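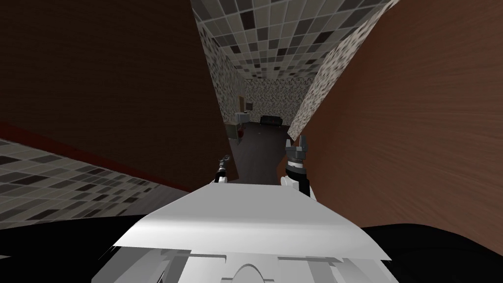

Progress report: navigation and door passage examples in simulation

Project: Gelent household assistant, learning from demonstrations
Submitted to: Munteanu fund, program office
Prepared by: the Virkville simulation group
Date: 15 July 2025

1. Purpose of this report

This report covers the work since our February report. In that period we moved from building the simulated houses to collecting examples in them. The main subject now is the movement of a two-armed mobile robot through narrow places, such as the passage between two brown wooden panels that leads into a corridor with a room at the far end. The policy must learn to bring the whole body through such a place, with both arms carried in front, and to continue to the room.

2. What was collected

The plan for this period asked for 300 accepted episodes. One episode is one drive by a human operator, from the start position until the robot stands in the target room. We recorded the drives in nine house layouts, and each layout was used with several start positions and several sets of wall and floor materials.

At the date of this report we have all 300 episodes for the open routes. For the narrow passages we have 70, and these are counted separately, as was agreed with the program office. We consider this second number too low, and section 5 says what we want to do about it.

Every episode contains the view from the robot, the positions of both arms and grippers, the speed of the base and a short written instruction. The instructions are of the type "go down the corridor and stop in front of the black couch". They were written by the operators before the drive and checked by a second person for spelling and for clear meaning.

3. Quality of the examples

All episodes were replayed in the simulator after recording. In the replay, 93 percent of the episodes reached the same final position as the original drive, within the tolerance that we set in the work plan. The others were removed and driven again, so they are not included in the numbers above.

The most common defect was small contact between the right gripper and the side of the passage. From the robot's own view the right gripper looks larger and closer than the left one, and new operators often corrected too much to the left. We added one hour of practice for each operator and changed the start posture in two layouts. After this the contacts became less frequent, but they did not disappear.

A second point is the surfaces. We use strong patterns on purpose, for example speckled walls like granite and grey tiles in mixed shades, so that the policy does not depend on one kind of house. Two operators reported that the patterns made it difficult to judge distance in a long corridor. We decided to keep the patterns – the learned policy will meet the same difficulty – but the sessions are now shorter.

4. First training result

A first policy was trained on the open routes only. It follows a corridor well and usually stops in the correct room. In narrow passages it slows down and sometimes remains standing at the entrance. We expected this, as no narrow passage was in the training set. We have not yet tested a policy trained on both parts.

5. Requests and next steps

We ask for permission to move the operator hours planned for the Brisgate layouts to the narrow passages. The Brisgate layouts have mostly wide openings and would add little at this moment. The total budget would stay the same.

In the next period we will train on the combined set, repeat the replay check with a smaller tolerance and deliver the first version of the data description. The storage contract also has to be renewed, and we will send the offer separately.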